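From: Natanael Medeiros
To: Plelham office list
Date: 25th February
Subject: Re: Shelf over the desks, and where the binders go

Anselmo Lins wrote:
> Before we order anything new, could people say what they really need
> within reach? I measured the wall by the door and a second shelf
> would fit there, but I'd hate to put one up just to fill it with
> paper we stopped reading years ago.
> Also, are the Damasceno binders still wanted?

Dear Anselmo, and everyone,

Thank you for measuring, and for asking so kindly! I've been meaning to answer since you wrote, and then I sat down at the desk this morning, looked up at all those books and binders, and thought I had better do it while my conscience was still pricking me.
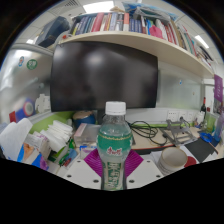
The Damasceno binders can go to storage as far as I'm concerned, except for the 2 from January, which I still open most weeks. The loose papers piled on top of the books are another matter – I suspect a good many are mine, and I'll happily take an afternoon to go through them if somebody will keep me company and stop me from reading every page.

What I would love to keep close is the Monota set and one dictionary. The rest I can walk over for, and the walk would do me good.

As for the second shelf, I'd wait until we've sorted the first one. Wudley quoted us 705 for theirs, with fitting, and that seems a lot for a home for old folders.

Warmly,
Natanael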